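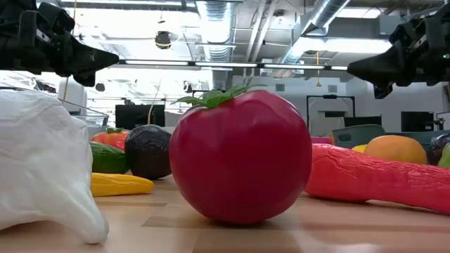
Paint inspection at the end of a lease is done in two passes, one by eye and one by instrument, and the two often disagree. The eye works on reflections. An inspector stands at a shallow angle to the panel, finds the image of a lamp in the surface and moves until that image has crossed every part of the door or wing. Even a toy tomato will show the principle: the overhead lights sit as pale highlights on the upper left of its red skin, and it is from the shape and edge of highlights like those that a viewer judges the skin to be smooth and the form to be round and slightly flattened. On a car the highlight should keep a clean edge as it travels. Where the edge breaks up, spreads or bends without a crease in the metal to account for it, the inspector makes a mark on the sheet. The instrument knows nothing of this. It reports the distance between its probe and the metal, in microns, and leaves the meaning to whoever is holding it.

Motoring > Ownership > Leasing and returns

Filed under: Paint and trim | Used stock | Long read

At the Wusby return centre both passes are carried out in the same bay. Cars arrive washed, are left to dry, and are driven on to a level floor between two banks of strip lights. The bay is painted a flat mid-grey so that the walls do not throw colour on to the bodywork. Asmaa Cherkaoui runs the inspection side and has rewritten the paint procedure twice. The present version runs to four pages, and most of it concerns the gauge.

The gauge is a Pal, a handheld unit with a spring-loaded probe and a screen the size of a postage stamp. It contains two sensors. On steel it works by magnetic induction: the closer the probe is to the steel, the stronger the magnetic coupling, and the thickness of the coating is worked out from the difference. On aluminium it uses eddy currents, which are set up in the metal by an alternating field and weaken with distance. The Pal decides for itself which method to use and shows a letter to say so, F for steel and N for aluminium. Inspectors are told to write the letter down. A bonnet that reads F on a model built with aluminium bonnets has been replaced with the wrong part, and no amount of good paint will alter that.

Neither method works on plastic. Bumpers, mirror shells, some tailgates and many front wings therefore have no reading at all and depend on the eye alone. An ultrasonic gauge can measure paint on plastic, but it needs a drop of gel at each point and a steady hand, and the centre keeps one only for disputes.

What a reading contains

A figure from the gauge is the sum of several layers. On a typical steel panel the first is the dip primer, applied by passing current through the body in a tank. Above it is a filler primer, then the colour coat, then the clear lacquer. Colour is usually the thinnest of the upper layers. Lacquer is the thickest and does the work of holding the gloss and blocking ultraviolet light. The gauge cannot separate them. A panel that has lost lacquer to heavy polishing and a panel that left the factory a little lean may give the same figure.

Factory thickness also varies more than buyers expect. Robots lay down paint evenly on open surfaces, but the film builds at edges and thins on some vertical faces, and roofs tend to differ from doors. A car painted late in a production run may have been through the line a second time to correct a fault, with a full extra coat of colour and lacquer as a result. Such a car has had no accident. It will still read high from end to end, and an inspector who looks only at the size of the number will mark it down.

Cherkaoui's procedure deals with this by ignoring any single reading. Each car is measured at 17 fixed points. The middle value is taken as the baseline for that car, and each point is then compared with the baseline. A door 20 microns above its neighbours on an even car is of more interest than a car that is 20 microns high all over.

'People want a pass number,' she says. 'I do not have one. I have a number for this car, and then I have the places that do not fit it.'

The spring figures

The centre ran the procedure on 141 cars over one spring and kept every reading, including twenty repeats taken where the first result looked doubtful. That gave 2417 readings. Of these, 419 fell outside the band allowed around the baseline of the car concerned. The share is high, and at first it caused some alarm in the office, as a strict reading of the contract would have sent most of the batch for further work.

Sorting the 419 by position gave a calmer picture. The largest group came from two points on the rear quarter panels, both set too close to the wheel arch lip, where film build is uneven from new. These points have since been moved inwards by the width of a hand. A second group came from door points taken over swage lines. The probe needs a flat contact area, and on a sharp crease it rocks and reads high. Once both groups had been removed, 33 cars were left with readings that called for a second look.

Most of the 33 had been refinished on one panel, to a good standard. A few had filler, which is plain on the gauge: values climb from the normal range to several times that within a short distance. The remainder had thin spots, mainly on bonnet edges and along the tops of the doors, where a machine polisher had been held too long.

Thin spots are the harder problem. Extra paint can be described and priced. Missing lacquer may look excellent on the day, with deep gloss and no scratches, and fail two summers later by going dull and then flaking. The eye passes it and the gauge can only hint at it.

Measuring shine

Gloss can be given a number as well. A gloss meter sends light to the surface at a set angle, commonly 20 or 60 degrees from the vertical, and measures how much returns at the matching angle. The centre has tried a Pivix meter on dark cars, where swirl marks and haze show most. It gave repeatable results on flat panels and poor ones on curved panels, for the same reason that the Pal struggles on a crease. The base has to sit flush or light leaks in.

A gloss figure does not describe texture. Orange peel, the fine ripple left when lacquer does not flow out fully before it hardens, may have very little effect on gloss and a strong effect on how the panel looks. A repaired door often matches the next panel for colour and shine but carries a different ripple, and it is the ripple that the eye picks up from across a car park. Instruments exist that scan a surface and report long and short waves separately. They are common in paint plants and rare at return centres.

Magdolna Sipos, who spent many years spraying before she moved to training, teaches texture by reflection alone. She has trainees hold a printed card of black lines at right angles to the panel and look at the lines in the paint. On one side of a shut line the stripes may be steady, and on the other they shiver. She then has them look again at a distance of two metres, where a small difference disappears and a large one does not.

'If you need the card to find it, write it down as minor,' she says. 'The customer has not got the card.'

Her other rule concerns time of day. Cars should not be judged outdoors at noon, when the sun is high and its glare hides the lower half of the body – early evening is better. In August the centre holds its outdoor checks until six.

Records

Readings at Wusby were written by hand until the centre took on Fluvent, a records package that takes values from the gauge by wireless link and places them on an outline of the car. The main gain has been in repeat visits. Where a car was measured at delivery, the two outlines can be laid side by side, and a panel that has gained 90 microns in three years is no longer a matter of opinion.

Few cars are measured at delivery. The job takes twelve minutes with the Pal and would settle a large part of the argument at the other end, but the dealer has no reason to pay for it and the driver seldom knows to ask. Drivers who want a record can hire a gauge for a day. Cherkaoui advises them to zero it on the bare metal plate supplied, to check it against the plastic shims, to take three readings at each point and keep the middle one, and to photograph the screen with enough of the panel in view to show where the probe was.

She also advises them to note the air temperature. Most modern gauges correct for it, though cheap ones drift when carried from a warm house to a cold drive, and a drift of ten microns is enough to start a letter.

141 shares | 33 comments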